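Can a Machine Do the Repair Bench Work Yet?
Student project report, Onthorpe Technical College
November 18, 2023

12 Shares 3 Comments

Introduction

In our course we often hear that robots will soon do all the boring jobs in homes, shops and workshops. I wanted to check this with one small job. The computer shop Cullinane takes in old office desktops, opens them, changes parts and sells them again. The work is simple for a person, but it has many small steps, so I thought it is a good test for a machine.

The question

I asked which steps of the bench work can be given to a robot arm with a gripper today, and which must stay with a person. I did not study the price in detail. The shop handles 2,000 desktops in a year, and it told me that a machine is interesting only if it can work without somebody standing beside it.

The work

The inside of a desktop is not friendly for a gripper. The board is flat and the slots are in known places, and this part is good. The cables are the problem. They are soft, they lie differently in every case, and they cross the way to the slots. An expansion card is also thin – it must be held straight over the slot, and a small angle is already too much.
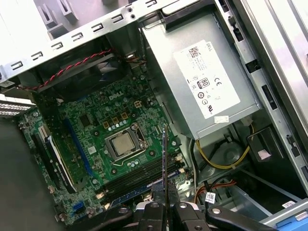
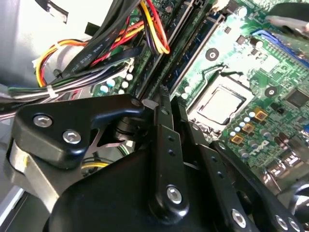
Marking the trials was harder than I expected. In October I wrote down 200 trials of placing a card or a memory module, and I called a trial good only if the part was fully in and no cable was caught under it. By this rule 100 trials were good. Pliria, a repair shop in the same street, read my first draft and answered that half is a bad number for a customer but a very good number for a first-year worker, and that I should compare with beginners and not with experts. I think this is a fair remark, but a beginner improves after one week, and I have no proof that the machine does.

Discussion

Picking a part from a tray is nearly solved. Pushing it into a slot is possible when the way is free. Moving cables aside, closing small latches and noticing that something feels wrong are still human work. I believe the same is true for chores at home: a plate is easy, a wet towel is difficult.

I also read the project notes of Nurard, 787 lines in total, and they mention the cables more often than any other trouble.

What I would do next

I would repeat the trials with the cables tied to the side by a person first. This takes a short time, and it would show how much of the failure comes from the cables and how much from the gripper itself.

3 Comments Share this report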